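Cable clearance rule for two-arm cells with a peg board

Posted in Automation > Good practice

Uscombe
Our site rule says no loose cabling inside the reach of either arm. We run insertion trials on a board with two arms and humanoid-style hands, and the cables hang off the arm bases onto the table. Does the rule cover those, or only cables crossing the board? Audit is Thursday.

Karakaya
Treat the table as part of the reach. Our checklist has 18 lines and the cable one reads "secured every 144 mm, slack outside the swept volume." Run both arms through full travel at low speed and mark where the slack goes.

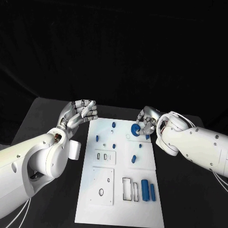 Wirkum, 731 posts
Depends on your risk assessment. Ours only mentions the board. Never had a problem.

Avar, 439 posts
Wirkum's reading is too narrow. Write down three items:
Clip spacing, with a drawing.
Parts parked clear of the open slots before start.
Who may reach in, and only with both arms in protective stop.
A spare disc in the hand counts as a held load, so set the stop behavior to keep the grip.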